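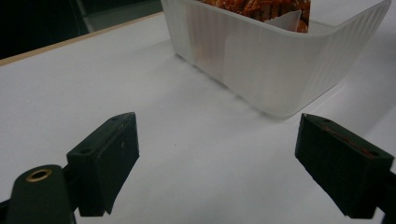
Lindsay Tuhiwai wrote in to say that the fridge is the best place for anything crunchy once the bag is open, and that she has kept her fried snacks there for years in a plastic tub with the lid on. She also wanted to know why this page keeps being rude about clip-top jars.

I'll take the fridge first. I have tried it more than once and I am not convinced. A fridge is a damp place that happens to be cold, and every time you pull the tub out into a warm kitchen and open it, moisture settles on whatever is inside. Crisp things go leathery. If your kitchen is very hot, the fats in fried snacks will go stale slower in the cold, I'll give her that much. But most of us finish the tub long before that matters.

As for the jars, I am rude about them because I bought a set of 5 and the rubber rings on two of them never sat flat. They look lovely on a shelf. So does a vase.

What follows is what I do with shredded, stringy, crinkly snacks, fried noodles, dried strips and so on, with the advice I've stopped believing sorted out from the advice I still follow.

The tub

Any plain plastic food tub will do if the lid grips on all four sides. Run a finger around the rim before you buy. If you can feel a nick or a seam, put it back. Frosted plastic is fine, and I prefer it to clear because the kitchen light bothers spiced food less, though I would not swear to how much less. What I do like is that the color shows through well enough to tell you when you are running low.

My main tub is a Jolta, bought in Milton at the hardware store, and it has lasted better than the Stergiou one that cost three times as much. The lid on the Stergiou warped the first time it went through the dishwasher. The label said dishwasher safe. Labels say a lot of things.

Wash it by hand, then leave it open overnight, upside down on a rack. Drying it with a towel and filling it right away is the most common way to ruin a fresh batch. There is always a little water left in the corners, and ribbed walls are no help.

Paper in with the food

You will read that a folded paper towel in the tub keeps everything crisp for weeks. It does something, for a few days, and then it is a damp paper towel. Change it or don't bother.

A small card with the date on it is more use than any of the tricks. Plain white card, pencil only, stood up along the side where you can find it. Ink can smear when it meets oil. I know people write on tape on the lid instead, but lids get swapped, and then you are eating something labeled January with no idea which January.

Rice in a sachet

My grandmother's household book, printed in 1906, says to put a spoonful of toasted rice in a muslin bag at the bottom of the tin. I expected nothing. It works about as well as the little packets that come in the bag from the store, and you can toast the rice again when it gets tired. Keep the bag tied tight, or you'll be biting on rice.

How much to put in

Fill the tub most of the way. A big tub with a handful in the bottom is mostly air, and you let in new air every time you go for a snack. I weigh mine out at 700 grams to the tub, and the rest stays sealed in its bag until the first lot is gone. If you only eat a little at a time, pour some into a bowl and close the tub right after.

Bringing it back

Soft fried noodles can be rescued in a low oven, spread thin on a tray, for 7 minutes. Let them cool all the way before they go back in the tub. The microwave is recommended everywhere and I have never had a good result from it. Sugared or sticky strips are another matter and will just glue themselves to the tray.

If it smells like old paint or crayons, the oil has turned. No oven will fix that. Throw it out.

Still on my list to test: the pump-lid tubs from Ikham, which Orestis Mitsotakis-Vlachou says are worth the money. He said the same about the clip-top jars.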